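Artificial flowers get their own table at Kallby reuse hall

2022-09-20

The reuse hall in Kallby has opened a new corner for artificial flowers and vases. From this week, customers can put together their own bouquet at a table near the entrance and pay for it by the stem.

The hall is run by the Kiiskinen reuse association, which took over the old Fustov paint shop in March. Since the opening, donations of household goods have grown faster than the shelves. Artificial flowers in particular have arrived in large amounts, often in bags where the stems were bent and the leaves had come off.

Until now these flowers were sold in mixed boxes by the back door, and few people looked into them. In the new corner they are sorted by colour and by length. Damaged stems are straightened or made shorter, and loose blossoms are kept in a drawer for people who make wreaths.

Glass vases stand in the same corner. They were earlier spread among plates and jugs in the kitchen department, where it was difficult to find one of the right height for a long stem. The association hopes that customers will now buy the two things together.

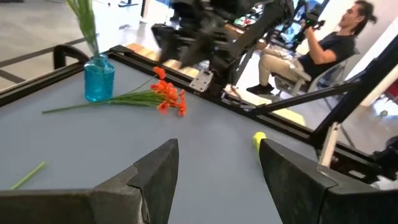

Orange artificial flowers beside a blue glass vase with grass-like stems.

A single stem costs 85 cents, regardless of the type. Grasses and green leaves have the same price as flowers. Vases cost 5 euros each, except for the large floor vases, which are priced separately. A customer who brings an own vase may try the flowers in it before paying.

The association advises people to begin with the green material and to add the flowers afterwards. Tall grass gives height to the bouquet, and a vase with a narrow neck holds the stems together without any wire or foam. For a wide vase, the staff can cut a piece of net to put in the opening. The net is free of charge as long as it lasts.

Autumn colours have been asked for most during the first days. Orange and dark red flowers are wanted for window sills and for graves, and yellow ones are almost finished. White and pink flowers are still available in good number, and more of them are waiting in the store room to be cleaned.

Cleaning takes most of the time in the sorting work. Dusty flowers are rinsed in lukewarm water with a little washing-up liquid and are then hung upside down until the next day. Silk flowers are only brushed, as the colour can run. Roughly 11 bags have been gone through so far.

Donations are received at the side door on Orell street during opening hours. The association asks that flowers are brought in a box and not pressed into a bag, and that stems are left long. Flowers that are fixed in old foam cannot be taken. Vases with cracks or a broken edge should be put in the glass container in the yard.

An evening of flower arranging will be held in the hall in October if there is enough interest. There is room for five participants at each table, and names can be left at the cash desk. The date will be put on the door and on the association's web page.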